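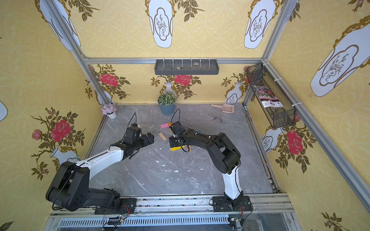
3.2 桌面布置与物料

试验台面铺设灰色底、带白色纹理的仿大理石面层,三面环境以黄色花纹墙纸作衬。选用该组合的主要考虑是背景与待整理物之间的色差:浅色碎屑落在灰色底面上可以辨认,但与面层自身的白色纹理存在混淆,因而对整理者的分辨能力构成一定要求。深色土粒与底面的明度差较大,识别难度低于前者。两类散落物在后文中分别记为A类(浅色碎屑)与B类(土粒)。

物料按用途分为四组。第一组为小型积木,颜色包括黄、粉、橙及原木色等,形状以长方块为主,承担“需归位物”的角色。第二组为上述A、B两类散落物,承担“需清除物”的角色。第三组为盆栽,沿台面后缘摆放,承担“不应移动物”的角色。第四组为工具,即一把浅粉色塑料长柄铲,铲头呈方形并带有槽孔。

图1 整理任务的台面布置。灰色台面上散布积木、白色碎屑与土粒;后缘为两株盆栽,较大者植于蓝灰色盆中,较小者植于白色小盆中;浅粉色长柄铲侧放于台面后部。

需要说明的是,带槽孔的铲头并不适于收集全部散落物。粒径小于槽宽的土粒在抬起时会从槽孔漏下,仅较大的团粒得以保留。Riis在其关于家庭园艺台面清理的讨论中将此类工具归入“筛分型”,并建议与无孔簸箕配合使用。本文沿用这一分类,但在主试验中只提供筛分型工具,以便观察漏落量对清理顺序的影响。

3.3 初始状态的设定

每次试验开始前,台面按统一规程复原。积木置于台面中部,允许平放、斜置或相互遮挡,不要求对齐;A类碎屑成簇撒布,集中于中部与左侧;B类土粒置于右后方,单独成片。盆栽位置固定,以盆底中心与后缘的距离为准进行校核。工具侧放,柄的朝向不作限定。

积木的初始姿态对后续操作有直接影响。平放的积木与台面接触面积大,夹取时需从两侧施力;斜置者一端离开台面,易于提起,但受扰动后可能翻转,进而将邻近碎屑推散。预试验在Drindstead进行,结果显示,先清扫后归位的顺序常使碎屑滞留于积木边缘,须二次清理;先归位后清扫则可避免这一现象,代价是积木底面可能将少量碎屑带入收纳处。两种顺序在总用时上的差异见第4节。

3.4 完成度的判定

完成度由三项指标构成。其一为归位率,即进入指定收纳区的积木数与积木总数之比。堆叠或倾斜均视为归位,超出收纳区边线者不计。其二为残留率,以试验前后散落物质量之比表示,A类与B类分别称量。其三为扰动量,指盆栽相对初始位置的位移,位移超过3毫米即记为一次扰动。叶片与花序的轻微摆动不计入。

单次试验的时限为60秒,超时即终止并按当时状态评分。全部有效记录共237次,其中因盆栽倾倒而中止者2次,未纳入残留率的统计,但保留于扰动量的统计之中。评分由Costel Georgiev与另一名评分者独立完成,对归位判定不一致的记录,依据俯视图像重新核对收纳区边线后确定。

残留率的测定存在一个系统误差来源。B类土粒含有水分,称量间隔较长时质量会因蒸发而下降,使残留率偏低。为此,土料在使用前经烘干处理,并于密闭容器中保存;6月以后的批次另设空白样同步称量,用以校正环境湿度的影响。A类碎屑吸湿性较弱,未作校正。

3.5 与既有布置的差异

Rekeck布置采用纯色台面和单一种类的散落物,适于比较清扫用时,但不涉及归位与清除之间的次序选择。Bumcombe布置引入了盆栽,然而植株位于台面中央,参与者多采取绕行方式,扰动量主要反映路径规划,难以单独考察清理动作本身。本文将盆栽移至后缘,并使土粒区靠近后部,清理该区时工具须在有限的空间内转向,扰动量因而与持铲角度的关系更为明确。

上述改动也带来一项限制。后缘的植株对其后方区域形成遮挡,落入盆体与墙面之间的碎屑不易察觉,从前方清除亦较困难。复原台面时须将盆体移开逐一检查,检查完毕后再按校核距离放回。此部分碎屑计入残留质量,在第4节的结果中单独列出。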